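Meklow Shelf Cell

From the Getbridge Handbook, an encyclopedia of small machines and the people stuck with them
Last revised April 13, 2021

The Meklow shelf cell is a single-arm robot station that handles books. It has one arm, one two-finger gripper and a small camera up at the wrist, and its whole job is taking hold of a book and letting go of it somewhere else without wrecking the cover. I've looked after ours for a good while now, and the editors here let me write it up in my own voice, so this entry is chattier than the one on conveyor belts (sorry, conveyor belt people).

Name and layout

Meklow is the name of the workshop where the cell was first put together. You'll also hear it called the Stement cell, after the control software, and folks who learned on the older version still say that. Same machine! The arm is bolted to a heavy bench, the controller lives underneath, and the books go within easy reach of the gripper. If you have to stretch the arm nearly straight to get to a book, move the bench or move the books. A stretched arm wobbles, and wobble shows up as scuffed corners.

The gripper

Most of the upkeep is here. Each finger hangs from a bracket held on with bolts, and the fingers have a rough gripping surface that wears down faster than you'd like. I check ours every 50 hours of running and swap the pair when the ridges go shiny. Always swap both. One new finger and one old finger will twist a book as they close, and you'll spend an afternoon blaming the software (I did, for most of February).

To change the fingers, park the arm, shut off the power at the controller and wait for the arm to settle on its brakes. Back the bracket bolts out a little at a time, going from one to the other. Keep a hand under the bracket, it's heavier than it looks. When the new finger goes on, snug the bolts by hand first, close the gripper on a piece of flat card and look at the light between the finger and the card. If you see a wedge of light, loosen up, nudge, and try again. Then tighten for real.

Qian pads, the softer stick-on kind, fit over the fingers and are kinder to glossy covers. They do pick up dust like crazy, though, so wipe them before each run.

Setting the grip

Hardcovers are the easy case, and I always start with one. Stand it up, bring the gripper down slowly in manual mode with one finger to each side, and stop well before you touch anything. Now look at the wrist camera picture. You want to see both fingers and the edges of the book between them. If one finger is hiding the edge you care about, turn the wrist a few degrees and look again.

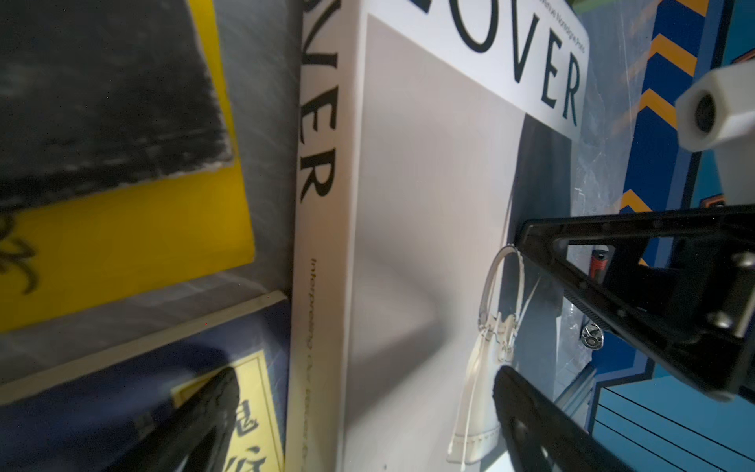

Wrist camera view of a white hardcover between the gripper fingers, with other books stacked at the left.

Neighbors are the tricky part. A stack leaning on the book you want takes up the room a finger needs, and the finger is thicker than you remember. Drive that side in first, very slowly, and let the other side come to meet it. I set the closing force at 7 on the Stement scale for hardcovers and 2 for anything floppy. The scale runs a lot higher than that and I have never found a use for the top end, except once on a box of printer paper, and we don't talk about the box.

Close, pause, lift a finger's width, pause again. If the spine tips while you're holding it there, put the book back down and grab it lower. Big art books and fashion books are top-heavy when they're upright and they like to swing.

Camera care

The camera sees what the gripper sees, dust and all. Clean the lens with a dry cloth, never the pad wipes. Glare is a bigger headache than dirt. White covers under strong overhead light can wash out so badly that the software loses the edge of the spine, and anything clear and shiny in between will throw pale streaks over the picture. Try dimming the light over the bench before you start messing with the exposure settings. I've seen people do it in the other order and they end up with a camera that only works after lunch.

Recheck the camera alignment any time the wrist has been bumped or taken apart. Stement has a built-in routine for it, 43 steps on the screen, most of them just pressing Next. Don't skip the one that asks you to confirm the tool length! If that number is wrong the arm will come down too far, and the fingers are what hits the bench.

Common faults

Gripper closes but the book slides out: worn fingers or dusty pads. Clean first, then swap.

Book comes up crooked: uneven fingers, or a neighbor dragging on the cover. Clear some room and try the same book alone.

Clicking from the bracket: a loose bolt. Stop right away, because once a bolt has rattled for a while the hole goes oval and you're buying a bracket.

Arm stops halfway and sulks: usually a cable snagged at the wrist. Follow it with your fingers (power off, please) all the way down to the controller.

Spares to keep around

Two pairs of fingers, a strip of Qian pads, bracket bolts in the right length, a clean dry cloth and a good hex key that stays with the cell. Ours is tied to the bench leg with string.

See also: Grippers, two-finger; Tool length; Wrist cameras; Book handling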